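Hornent Household Re-use Program
Progress report to the Arden Fund
29 Nov 2021

Reporting period: second half of the grant year
Activity covered: lamp and small lighting stream, Ovholm workroom

1. Purpose of this report

This report sets out the work completed under the lighting stream of the Household Re-use Program since our last report to the Fund. It covers the handling of donated lamps, the condition of the workroom, spending against the approved budget and the work planned for the remainder of the grant. Furniture and kitchen goods are reported separately.

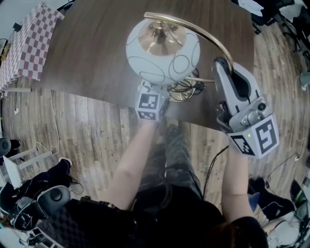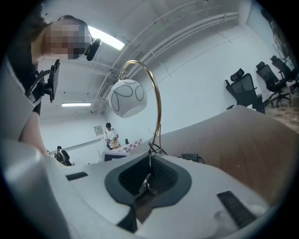

Table lamp with patterned white shade and curved arm, on the work table.

2. Summary of progress

The program received 361 lamps during the period, of which the greater part were table and desk lamps. The remainder were floor lamps, clip lamps and a small quantity of wall fittings, the last of which we do not accept and have returned to the donors where an address was given.

The target agreed with the Fund is 1,000 lamps over the full term of the grant. Intake was slow in the first weeks, when the Ovholm collection point was open on reduced hours, and recovered once normal hours resumed. We expect to meet the target, although the margin is narrower than we had forecast.

Demand from referral agencies remains strong. Requests for bedside and desk lamps exceed supply, particularly from households with school-aged children. Requests for floor lamps are steady, and we hold enough of these in storage to fill current orders.

3. Handling of lamps with glass shades

Globe and bowl shades continue to be the items most often damaged between donation and delivery. At the last review the Fund asked that we examine our handling procedure for these, and this has been done.

Under the revised procedure, each lamp with a glass or rigid shade is placed on a clear section of table before any part of it is touched. One hand supports the shade from beneath while the other steadies the arm or stem. Cords are coiled and laid beside the base so that they do not catch when the lamp is lifted. Shades that can be removed without tools are packed on their own. Where a shade cannot be removed, the whole lamp is packed upright in a tall carton with padding on all sides.

Lamps with a curved arm have needed particular care. The weight of the shade sits well away from the stem, and a lamp of this type can tip when the cord is pulled. Staff now move the cord and the base together. The same applies to any power adapter supplied with a lamp, which is to be kept with it at every stage and labelled with the same number. Adapters separated from their lamps were the most common cause of delay in the first half of the year.

Breakages recorded under the new procedure came to 3 for the period. Two were shades already cracked on arrival, and the third was broken during loading at the Ovholm dock. We are satisfied that the procedure is sound and propose to keep it in place.

4. Electrical checks

All lamps are inspected by a licensed contractor before release. The contractor attends the workroom on set days and checks the plug, cord, switch and lamp holder of each item. Lamps that fail are repaired if the fault is limited to the plug or cord. Others are stripped for parts, and the metal is sent for recycling.

A total of 16 lamps were awaiting inspection at the close of the period. Most are older pieces with cords that will need to be replaced before they can be checked. The contractor has advised that these can be completed in a single visit once the cord stock arrives from Fjeld, our supplier.

5. Workroom

The workroom has been in regular use throughout the period. The dark wooden tables have proved suitable for lamp work, being solid enough not to shift when a heavy base is set down. Two matters relating to the room are drawn to the Fund's attention.

(a) Floor space. Bags, footwear and cables continue to collect on the floor near the tables. A row of hooks and a low shelf will be installed beside the entrance, and cables in use are to be run along the wall wherever the outlet allows. The cost is minor and can be met from the existing maintenance line.

(b) Seating. The mesh office chairs are comfortable for desk duties but roll too easily for close work at the tables. Fixed stools will be trialled. The chairs will be retained for administration.

6. Budget

Spending is within the approved amount. Packing materials are above forecast, owing to the taller cartons described in section 3, and transport is below forecast by a similar sum. We ask that the Fund approve a transfer between these two lines. No additional money is sought.

7. Work planned

In December the program will:

— complete the outstanding electrical inspections
— install the hooks and shelf in the workroom
— begin deliveries to the two referral agencies added this year
— review the donor leaflet, which does not at present state clearly that wall fittings are declined

A proposal to accept replacement shades as a separate donation category is being considered. Several lamps in storage are sound in every respect except for a missing shade, and a modest supply of plain shades would allow them to be released. We will write to the Fund on this matter once storage space has been confirmed.

8. Decision requested

The Fund is asked to note the progress reported above and to approve the transfer between the transport and packing lines set out in section 6.

Submitted by the Hornent Household Re-use Program, Ovholm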